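Robot arm draws a crowd at Fernitz open day

By staff reporter
Wednesday, 4:40 pm
12 comments | 71 shares

Doors opened at nine and the car park at the Fernitz workshop was full before ten. Organisers had planned on 300 visitors. They got 619, plus a fair few dogs tied up outside.

Most people headed straight for the back bay, where the Pukov sorting project had its robot arm set up over a bench with small blue bins. The project is looking at how medical odds and ends – masks, swabs, that sort of thing – could be picked and sorted for clinics in smaller towns that can't spare the staff for it. 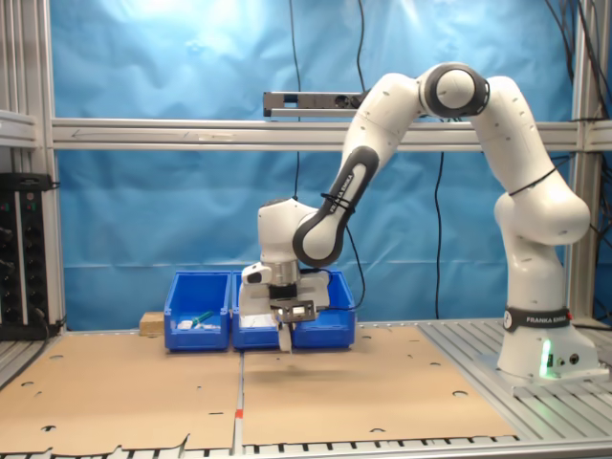
Talks ran every half hour and the second one started late, microphone trouble. Questions from the floor were mostly about cost and jobs. The team wouldn't put a price on a finished setup and said it was too early to talk about roll-out. On jobs, the answer was that packing rooms are already short of people and nobody is being let go over it. Not everyone in the room looked convinced.

Kids wanted to know if it could tie shoelaces. It can't.

Soft items are the hard part, according to the team. A box has edges, a mask flops about and its loops catch on the next one. Thin plastic packets are a pain too, becuase they shine under the lights. 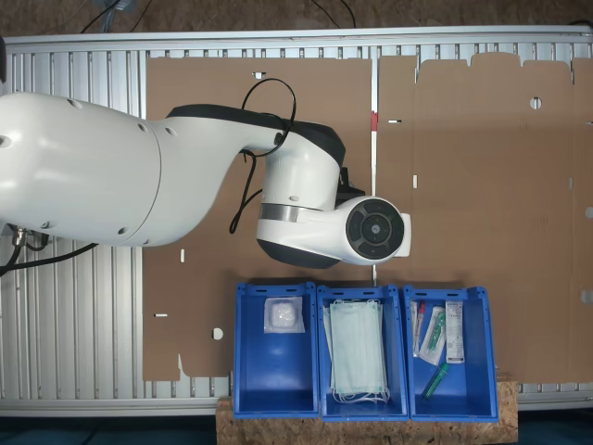 The arm over the work surface, with masks and packaged supplies in the blue bins.

Elsewhere in the building, Jafri had its colour-matching bench going and Revell ran a soldering table for teens, booked out by lunch. The sausage sizzle raised $1,579 for the neighbourhood pool fund. Rain held off until pack-up.

A second open day is planned for December, with longer hours and hopefully more parking. Entry is free again but the talks will need to be be booked. Sign-up sheet is at the front counter, online form to come.

Get local news in your inbox every morning. Sign up to our free newsletter.

We use cookies to improve your experience on this site. Accept | Manage settings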